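Ticket 4000: Pink colour on bed sheet after using plastic cover
Opened by: Ernő Illés
Date: November 1, 2021
Status: Waiting for customer

Hello, I rent room 163 in Garkgate house. The kitchen bench is being repaired, so I sort my vegetables on the bed. I put the pink plastic cover under them, the thin one from the supply cupboard. Yesterday I took it off and the white sheet had a pale pink mark, the size of a hand.

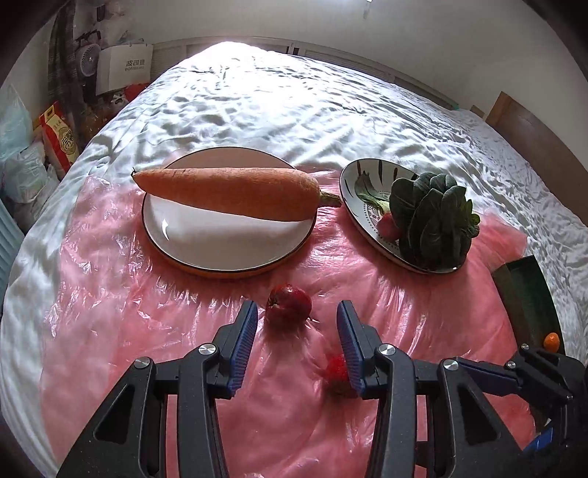

I have washed the sheet 2 times in cold water with normal laundry soap. The mark is lighter but it did not go away. I did not try bleach. Is the colour coming from the plastic, or is it juice? I would like to know before I use the cover again.

Reply from Ginevra Sanna:
Hi Ernő, please rub a damp white cloth on a corner of the plastic, on both sides, and tell us if any colour comes off. Keep the sheet out of the dryer for now.

Reply from Ernő Illés:
I did it. The cloth stayed white on both sides. I had a beetroot in the bag last week, maybe it was leaking over the border.

Reply from Ginevra Sanna:
Then I would soak the sheet overnight with oxygen bleach, if the label allows it. Please write to us tomorrow how it looks.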